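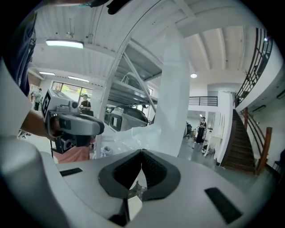 Why does a handheld gripper that calibrated fine in the morning report the wrong finger opening by the afternoon? In our case, a set screw on the encoder magnet had worked loose, and the magnet was turning slightly on its shaft each time the fingers closed hard on something.

It took two weeks to get to that sentence. Notes follow, mostly so I can find them again.

The symptom first. We record demonstrations with pairs of handheld grippers, left and right, and each one logs its pose and finger opening. Soft goods are most of the work at the moment: fold it, bag it, hang it up, take it down. The opening value matters a lot with fabric, because a closed gripper holding one layer of cloth and a closed gripper holding nothing differ by very little. Leonie Rothe was checking a batch of 455 recordings before they went to training and noticed that the right gripper never fully closed in the later ones. The replay showed the fingers stopping short while the video showed them pinched shut.

My first guess was marker detection. We use printed square markers for part of the alignment, and glare from the overhead tubes has spoiled that before. I reran detection on the bad recordings with a different threshold. No change. I should have thought about it longer before starting, as the opening value doesn't come from the markers on this version at all. It did on the old one.

Second guess: the calibration file. Vaver, our logging tool, loads one at startup and keeps it until restart. If somebody swaps a gripper without restarting, the new unit runs on the old unit's numbers. That had happened in April and we never fixed it properly. I compared serial numbers against the log headers and they matched in every recording. The bug is still there – it just wasn't this bug.

Third guess, and the one I spent too long on, was temperature. The offset grew over the day, and so does the heat in the housing. I left the gripper running on a shelf with nobody touching it and logged the raw encoder count until evening. The value stayed flat. At that point I had ruled out everything I could test sitting down.

What helped was plotting the offset against the number of hard closes instead of against time. The line went up in steps. Each step came right after a close with high force, usually on a thick seam or a zipper. Between steps it didn't move. Drift from heat doesn't look like that, and neither does a bad file.

So I opened the unit. The magnet sits in a small collar, and the collar is held by 2 set screws. One was tight. The other turned freely with a fingertip on the key. The collar could be rotated by hand with some effort. There was no thread locker on either screw, although the assembly sheet from Görtz calls for it. I don't know if it was left off or cleaned off during a repair, and the repair log for that unit only says "serviced."

The repair:

- Both screws out, threads cleaned, medium thread locker, tightened to the value on the sheet.
- Paint mark across collar and shaft, so a slip can be seen without measuring.
- Full recalibration, then 815 hard closes on a folded towel. Offset at the end was within sensor noise.

The data was the more annoying part. Since the error came in steps, I could correct some recordings by finding a moment where the fingers were clearly shut on nothing and using it as zero. That only works if no slip occurs later in the same recording. In the end 93 recordings had to be thrown out. Leonie wanted to drop the whole batch and I argued for keeping the corrected ones. We kept them, tagged, in a separate folder. I am less sure about that than I was at the time.

We also changed the check in Sketulero, the script that runs when a recording is saved. The operator now closes both grippers on nothing at the start and again at the end. If the two readings disagree by more than the limit, the file is marked bad on the spot and recording stops for that pair. It adds a few seconds per take. People complained for a day.

The left gripper from the same pair had both screws tight but no thread locker either. The remaining units get opened this coming week, starting with the two that came back from repair most recently.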